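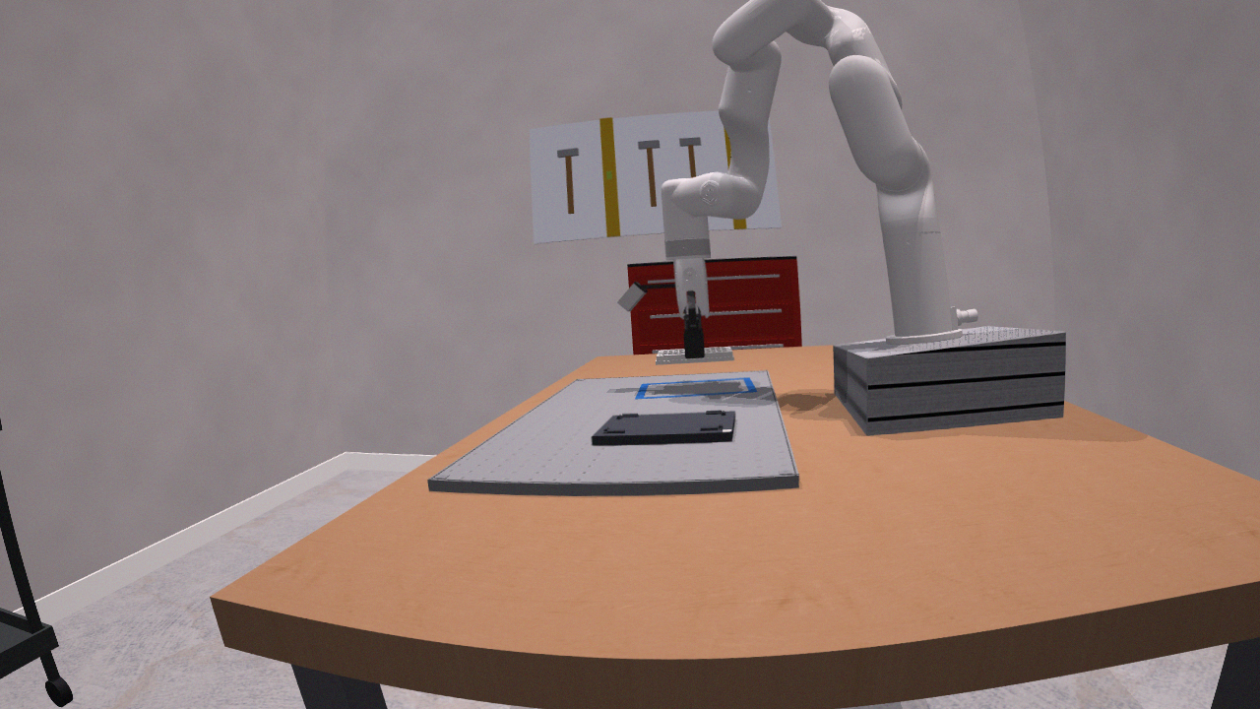
The Mernora dining table, shown with its curved front edge.

Mernora Dining Table
From the Tirnurier collection

We have a soft spot for big tables, the kind where supper gets pushed to one end so somebody can finish a puzzle at the other, and the Mernora is the one we keep coming back to. It's a generous wooden table with a warm orange-brown top and a darker edge that dips in a slow curve along the front, and if you're anything like us you'll find yourself running a hand along that curve every time you walk past!

The Mernora comes in two lengths. The standard seats six and suits most dining rooms. The long one seats eight, with a bit of elbow room left over for the gravy boat — and for the cousin who always turns up at the last minute.

Details
Height: 30 inches
Standard length: 72 inches
Long length: 100 inches
Weight (long): 138 pounds
Assembly: legs bolt on, wrench included

Please have a second person on hand when you turn the table over, and do it on a rug. We've marked up our own floors learning that one.

Care
Wipe with a damp cloth and dry it right away. Twice a year, rub in a little Ranada wax (sold separately) and leave it overnight. Small dings can be rubbed out with the felt pad in the drawer of spares we send along, and the deeper ones, well, we think of those as family history.

Goes well with
Tehrani bench, standard or long
Ranada wax, small tin

Delivery
Orders placed by June 26, 2026 go out in the first July truck. After that, please allow 7 weeks. We carry the table into the room of your choice and take the packing away with us.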